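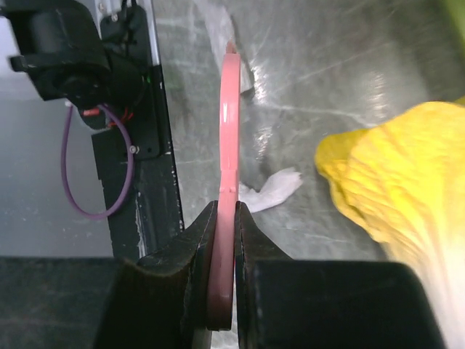 Jul 18, 2007

Second glue trial on the Sornorico sample boards. Mixed the Pandeck powder thicker this time, 5 parts to 4 of water, and left it 16 minutes before spreading. Still lumpy. Jayson strained his batch through a stocking and got a smoother coat – do that from now on.

Clamped four boards, left one under weights only. Edges sanded to 2000 grit, probably overkill.

Eyerusalem wants the April boards pulled for comparison. They're on the shelf behind the Taltach cans, labels facing the wall.

To order: brushes, wax paper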